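# Speaker notes - writing cell rules people will follow

Slot is in February, after the coffee break. Speaking time is short, so skip the history of the standard. Stelios takes the questions on guarding.

## Opening

- Introduce self, Myrto Kouris, cell safety and test practice at Trundent.
- State the scope. Two-arm tabletop cells, household goods, parallel grippers. No mobile bases, no people inside the cell during motion.
- The rulebook at Benden started at 417 lines. Operators could recite 3 of them. The version presented today has seven rules on a single sheet.

## What went wrong with the long version

Most of the lines were written after an incident and then never reviewed. Several contradicted each other. One told the operator to clear loose packaging before homing, another told them to leave the layout untouched until the log was closed. Both had been signed off.

Pause here. Ask who in the room has a similar pair.

## Rules on layout

1. Items go inside the area both wrist cameras can cover at home position.
2. Soft packs and rigid items may share a layout, but the grip force limit is set for the softest item present.
3. Bags with rope handles are placed before anything else. A handle is a snag hazard and counts as an obstacle for path planning, even when the bag is the target.
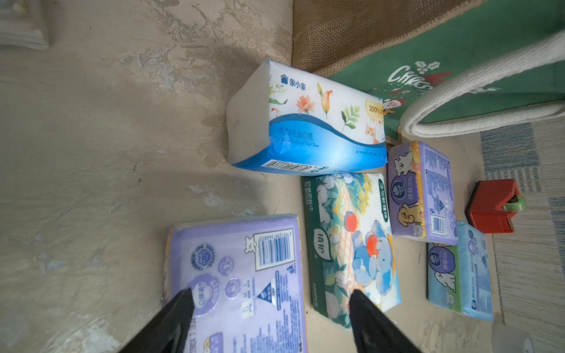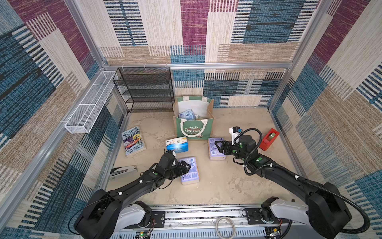
Rule 3 always draws an objection. People say a handle is too light to stop an arm. Stopping the arm is a minor concern. A finger that hooks a loop drags the bag, and the bag drags whatever is next to it. After that the logged start layout is wrong and the run has to be thrown out. At Sarantis they lost up to 4000 runs this way before the check was added.

## Rules on motion

4. One arm moves in the shared zone at a time unless the task file says otherwise. The task file names the person who approved it.
5. Approach speed drops before the fingers pass below the tallest item. Stelios Lazaridis has the test data if anyone wants it - do not put the plot up, it takes too long to explain.
6. Cables are checked through the full wrist range at the start of each shift. Look for tight bends, missing ties and rubbing at the elbow. Check by hand with drive power off.

## Rule on stopping

7. Anyone can stop the cell and does not have to give a reason at the time. The reason goes in the log afterward, in one sentence.

Spend longer on this one. When Karkex audited us, the finding was that operators waited for a second opinion before pressing stop. The old text required them to "assess severity" first. Deleting that phrase was the most useful edit we made.

## Questions likely to come up

- *Does the sheet replace the risk assessment?* No. The assessment sits above it and is reviewed whenever the gripper, the guarding or the class of items changes.
- *Who can change a rule?* The cell owner, with a written note of what the old wording was.
- *What about force limits for paper goods?* Set per product on site. Do not quote numbers from our cell.

Leave the one-page sheet on screen during questions. Printed copies are on the table by the door.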